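3. Planning the purchase and the work place

This section is for the person who prepares the budget. Please read it before you send an order for the Stollel arm set. Mechanical assembly is explained in section 4.

3.1 Before you order

1. Decide which work the arm must do in the first months. Write down the objects it will handle, with their weight and their widest size.
2. Compare the objects with the load table in Annex B. If one object is over the limit, do not plan with this set.
3. Measure the table. The free surface must be at least 72 cm deep from the edge where the base is fixed. Measure also the thickness of the edge, for the clamp.
4. Check that a power socket is near the base side of the table. An extension lead is not included in the set.
5. Ask your supplier for the printing time if you order the printed parts ready made. The usual delivery from Sernine is 16 working days. In July it can be longer.

NOTE: The printed parts and the servo motors are two different order lines. Customers sometimes order only the first line and then wait a second time for the motors.

3.2 Choosing the table

The arm is fixed at the edge and reaches over the surface. For this reason the table is a part of the equipment and must have its own line in the budget. A light folding table moves when the arm accelerates, and then the positions are not repeated well.

The colour of the surface is also important if you plan to use a camera from above. A dark top gives good contrast with light objects, but a glossy one reflects the room lamps. Matt panels from Zastis are available in the same sizes and cost a little more.

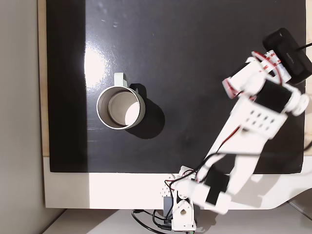

Fig. 3-1. Arm reaching towards a white mug on a glossy black top. Note the lamp glare and the shadow of the mug.

If you already own a glossy table, you do not need to replace it. Plan a matt cover sheet or a diffuser for the lamp, and try this first.

3.3 Preparing the budget

1. Enter the arm set, with printed parts and motors as separate lines.
2. Enter the table or the cover sheet.
3. Enter the power supply. The Chrysikopoulos type in Annex C is recommended, price 236 euro without tax.
4. Enter spare parts for one year. We advise two servo motors, one set of finger pads and one full set of cables.
5. Enter cable clips and a cable tray. It is a small amount, but it is often forgotten.
6. Add 19 per cent to the total for wear and for small changes in the first year.

CAUTION: Do not save money on the power supply. A supply which is too weak lets the voltage fall when several motors move together, and the arm can drop its load.

CAUTION: Cables under the base must not lie where people put their feet. Include the tray in the first order.

3.4 After the order

Keep the order confirmation together with this manual. You need the order number for the warranty form in section 9. When the boxes arrive, compare the contents with the packing list before you open the small bags, and report missing parts to Sernine in writing.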